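The Dalliddale Pepper

Aurelio Camacho did not believe in the pepper. 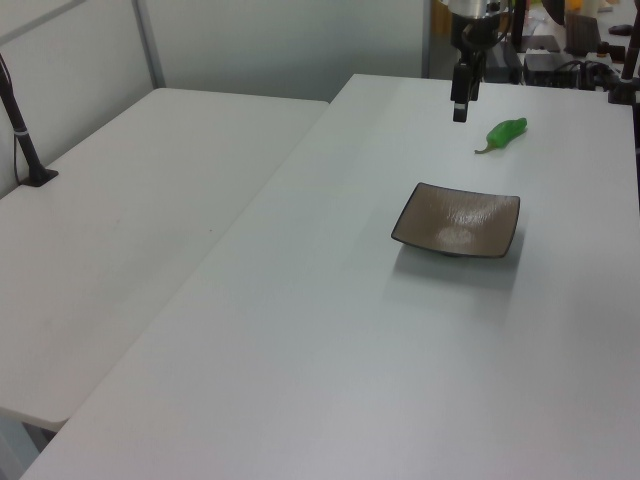

His sister-in-law had driven it down from Dalliddale on the strength of a story, and the story was that one bite of a Bermúdez green would tell you whether you were lying to yourself. She had paid 20 dollars for it. Aurelio had worked 297 Saturdays at the Lunlow farmers' market before his knees quit, and in that time he had never seen a chili worth more than a quarter. He had heard plenty of them praised, though. They cured gout, they brought back husbands. This one lay on the white table beside the square brown dish, shiny and very green, with a thin curved stem, and as far as he could tell it was a pepper.

"It goes in the dish," Pilar said. "Then you ask it the question, then you eat."

"Who says it goes in the dish?"

"The man."

"The man who sold you the dish."

She didn't answer that. The dish had been extra, then. He picked it up and looked underneath for a sticker, found none, and set it down crooked. Pilar straightened it. He waited until she went for the water and turned it crooked again.

The question was about the house on Wilura Road. He had told everyone he was selling because the stairs were bad and the roof was worse. He had told the agent, a young fellow with a firm handshake, and he had told his daughter over the phone, twice, the second time louder. The offer had come in April. It was now July and the papers were still in the drawer with the takeout menus.

"I know why I haven't signed," he said when Pilar came back. "The price is low."

"Fine. So say that to the pepper."

"I'm not talking to a pepper."

"Then just eat it and be quiet."

He was going to refuse, and he had his reasons lined up. Any chili will make a man's eyes run. You could take 403 people off the street, feed them each a hot one and ask them about their mothers, and you'd have a lot of crying and a lot of people calling it wisdom. He said some of this out loud. Pilar poured the water and pushed the glass an inch toward him.

So he laid the pepper in the dish, for her sake, and looked at it for what he considered a reasonable time. Then he bit off the narrow end and chewed.

It was mild. It tasted like grass and a little like a bell pepper left too long in the crisper. He took another bite to be fair to it.

"Nothing," he said. "You got robbed."

"Nothing at all?"

"It isn't even hot."

Pilar was watching his face, and he wished she'd look at something else. He wiped under one eye with his thumb. The light in there was too bright, he'd said so when they came in.

"They should have fixed that light," he said, and reached for the water.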